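Our project is a small puzzle game for the television, named Edona. Two players share one screen and each uses a phone as the controller. We built it in the Rastex engine and it has 60 levels.

The biggest difficulty was the delay between phone and screen. After we changed the network code in April, the delay became shorter, but the menus are still slow.

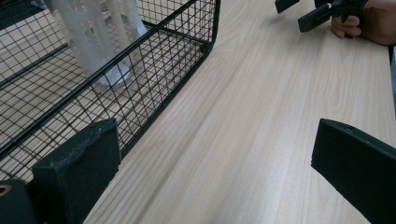
Lauri Partanen tested the game with us and remarked that the text in the menus was too small to read from a sofa. We made the letters bigger and removed 4 buttons from the first menu.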